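Keeping small tools in a roll

Posted Feb 13, 2012

I lost the same pair of tweezers so many times last November that I finally gave up on the coffee can and put everything in a roll. If you build models or cut stencils, you know what a can of loose blades does to your fingertips!

My rule is to empty the table down to the middle before I start, then open the roll all the way out so every pocket can be reached. Knives go in first. Tweezers wait off to the side until the knives are settled, and I keep them lying parallel so the points all face one way. 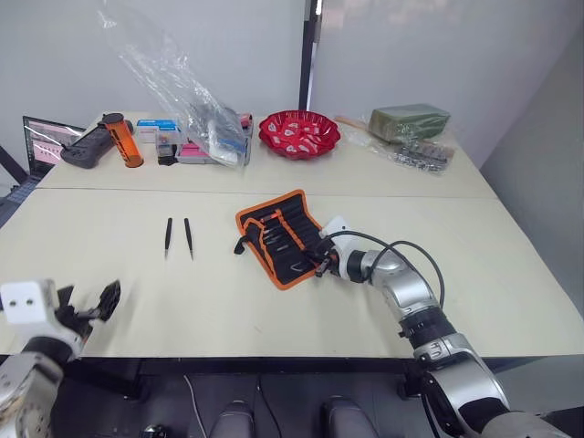

Knives in their pockets, two tweezers still to go.

A few things I've picked up along the way. Slide the tool in along the pocket, don't push down on it, or the elastic bunches up and you end up fighting it. If a loop feels tight, hold the edge of the roll with your other hand (I forget this every single time). And put caps on your blades if you still have them - I keep mine in an old pill bottle.
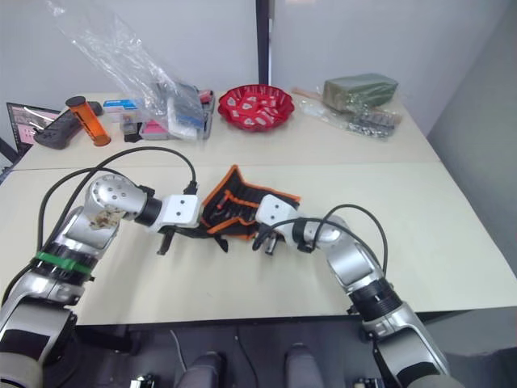

Folding is where I used to go wrong. I'd roll it up fast and the slim tools would slide halfway out, so now I fold one side over, check the loops, and only then close the rest. Pranab Karunaratne from the Tudelstead club does his from both ends at once, and I can't get the hang of it.

Small parts don't belong in the roll at all. Mine live in a divided box at the back of the table, with the bigger packets in a clear plastic bag.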